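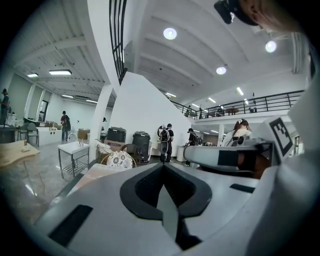 The hand-held gripper in the main hall at Trallcombe, below the mezzanine.

I visited the shared workshop at Trallcombe on 10 October 2024. Leonora Mercado and Amado Salazar have spent nearly 12 months on the gripper, mostly in the evenings, and parts have come to $800 so far. The markers are there for tracking the jaws - Amado wrote that code himself. I got to try it for a while. It weighs more than I expected, and my wrist got tired. They plan to start on a second one in November, with a lighter body.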